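The letter from Riviere came in November, in a long envelope with the street number wrong. Ruth read it standing at the counter and then read it again sitting down. Her uncle Ivar had left her the house, the truck, and the ferry bell.

She had not thought about the bell in years. It had hung on the Skivura, the little car ferry that ran from the town dock out to Hivik until the bridge opened. After that the boat was sold for scrap, and the bell went missing the same week. Everybody in Riviere had an idea who took it. Ivar had been deckhand on the Skivura for most of his working life, and the deputy had come to his door twice.

According to the letter, the bell was under the back steps of the house.

She called her brother in Duluth.

"He told Dad he never touched it," Paul said.

"He told everybody that."

"Well, what do they want you to do with it?"

"Nothing. It's mine. It's listed between the truck and some tools."

Paul said he couldn't get away from work before the weekend and she said that was fine. They talked for a while about the truck. Neither of them wanted it. Then she called the lawyer's office and asked who else had seen the list, and the woman on the phone said only a Mr. Murray Sawatzky, who was named as witness.

Ruth knew the name. Murray Sawatzky had been the last captain. She wrote to him that night because she didn't have a phone number, and he called on Friday at suppertime. He would be driving down to see his daughter, he said, and her place was on the way. Would Sunday noon suit her? She said it would. After she hung up she went and looked in the freezer.
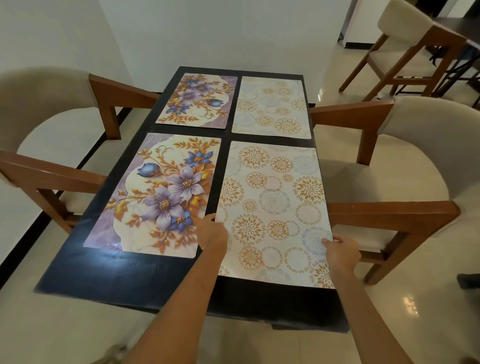
What she remembered of the boat was mostly noise. The ramp came down on chains, and when it hit the concrete you felt it in your teeth. She and Paul were sent up every summer to stay with Ivar and Aunt Lena, and they rode back and forth all day for nothing because the deckhand was their uncle. Hivik had a store with a gas pump and a beach made of flat stones. The crossing took long enough to eat a sandwich.

Ivar rang the bell when they left the dock and again before they landed. He did it with his left hand. He never let Paul ring it, and he let Ruth ring it once, in fog, when she was eight. It was louder than she had expected and she let go of the rope too soon.

When the bridge opened there was a parade over it. Ivar stayed home. Lena went and brought him back a paper flag, and he put it in the stove.

After that he worked at the lumberyard. He was not unhappy as far as anyone could tell. He fished, he fixed the neighbors' mowers, and he drove to Hivik by the shore road, the long way, so he would not have to use the bridge. It added an hour. Lena quit going with him.

The deputy's first visit was friendly. The county wanted the bell for a display in the courthouse, and if it turned up on the lawn some night there would be no questions. The second time he brought a paper and looked through the garage. He did not look under the back steps. Ruth's father used to tell that story at Thanksgiving as proof that Ivar was honest.

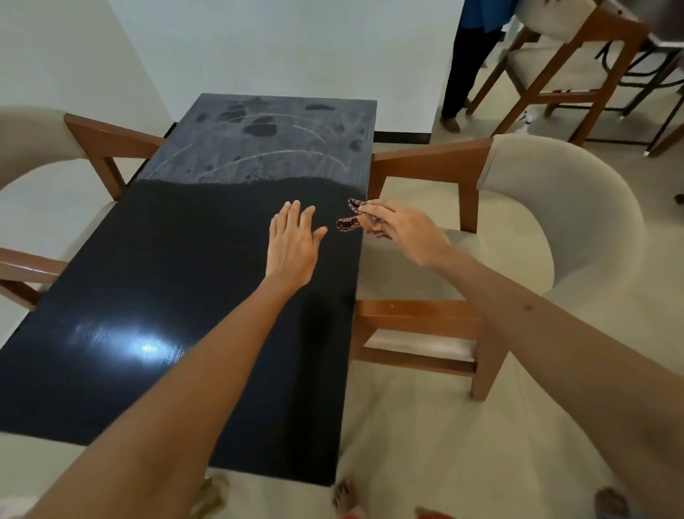 Lena was the one Ruth kept coming back to that week. She must have known. The back steps were hers, she swept them every day and grew mint beside them, and she could not have missed her husband crawling under there with a thing that size. She had sat through those Thanksgivings and passed the potatoes. Ruth thought about this while she was doing the table, with half of it black and shining and the other half still gray, and she stopped with the cloth bunched in her hand. Lena had once told her that a marriage was mainly knowing what not to bring up. Ruth had been nineteen and had taken it as advice about men who drank.

On Saturday she made the soup and a pan of rolls. Paul called to ask if she had heard anything about what a bell like that would bring. He had been looking. A dealer had told him 500 dollars, maybe 600 with the boat's name on it.

"You called a dealer?"

"I only asked."

"I'm not selling it, Paul."

"You haven't even seen it."

She said she had rung it, and he said that was no reason, and then he said he had to go and pick up the girls.

She slept badly. In the morning it was raining, and she put the good bowls out and then put them back and took down the ordinary ones. She wondered if the captain wanted the bell for himself. He had as much right to it as anyone. She practiced a sentence in case he asked, and didn't like how it sounded, and practiced a different one.

He came twenty minutes early. He was smaller than she remembered, and he had on a tie. He wiped his feet for a long time. She took his coat, and he went straight to a chair and sat down with his hands in his lap until she told him to please go ahead and eat.

They got through the soup on the weather and his daughter's knee. He took a second roll. Then she said it was strange to think of Ivar stealing anything, and keeping it up for all those years.

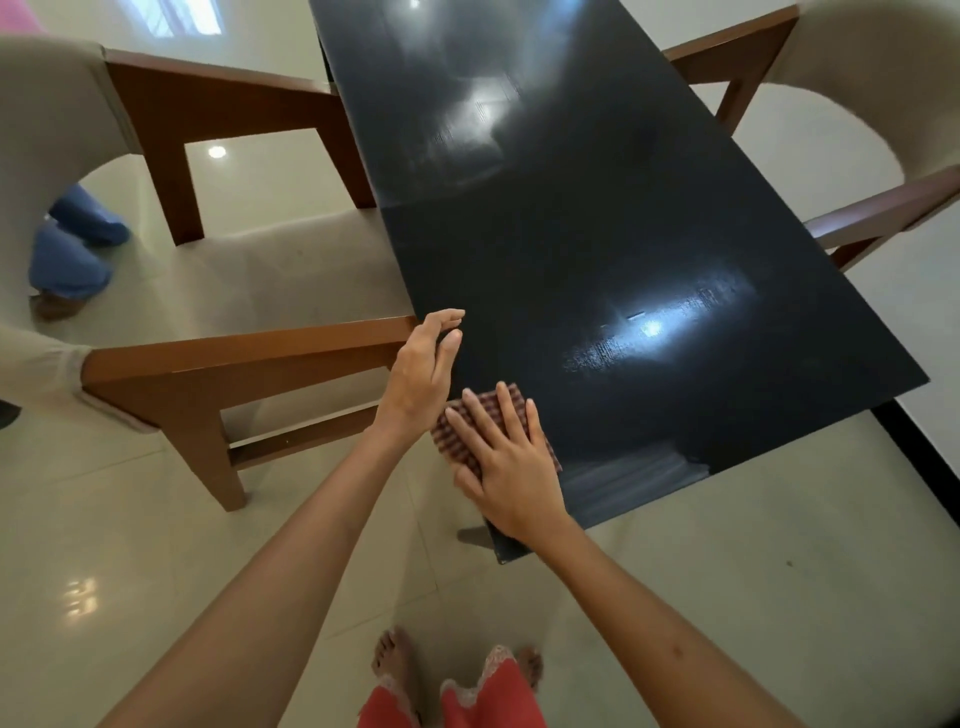 He never stole it, Murray Sawatzky told her. I took it down myself with a crescent wrench, the last night, and carried it up to his place in a feed sack. I was living in the hotel then and I didn't have anywhere to put it.

Ruth asked him why he had never said so.

"I had my pension to think of. Ivar didn't have one coming. He said let them look at him, he had nothing they could take." He buttered the roll. "I figured it would be for a month or so. Then the deputy went up there the second time, and after that it got hard to mention."

"Did you ever go back for it?"

"I went up every spring. We'd get it out and look at it. Your aunt made us put newspaper down."

The rain had picked up. Ruth got up to fill the coffee cups, and when she came back he had taken a square of paper out of his shirt pocket and was unfolding it beside his bowl. It was a page from the log. The number at the top was 1,774, and under it, in pencil, were the last crossings of the Skivura, with the cars and the passengers for each one. Beside the final trip somebody had written a word she couldn't read.

"That's his writing," the captain said. "I never could make it out either. I thought you might."

She took it over to the window. It started with an L, or possibly a T. She tried it both ways. Behind her he asked if there was any more of the soup, and she said there was plenty, it was on the stove, and went on looking.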